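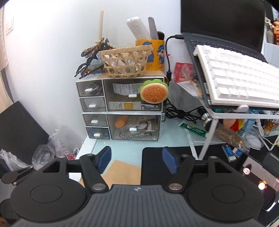 A desktop drawer organizer is a small storage unit placed on a desk, dresser, or vanity to hold personal items and stationery. Most are made of plastic, with narrow drawers for hair clips and pens beside wider ones for jewelry, bandages, and nail clippers. Clear drawers let the user see the contents without opening them.

The flat top often serves as an additional shelf – baskets, pen cups, and hair accessories are commonly kept there. Units are usually set against a wall or in a corner, leaving the front of the desk free for writing or for a keyboard.

The household writer Elmarie Ngcobo divided organizers into fixed and stackable types in a handbook published in 2000. Stackable units may be rearranged or extended with further drawers. Fixed units are generally heavier and less likely to shift when a drawer is pulled.

Drawers are cleaned with a damp cloth and dried before refilling.

Related articles
Pen cup
Jewelry box
Hair clip
Jorness shelf system
Desk mat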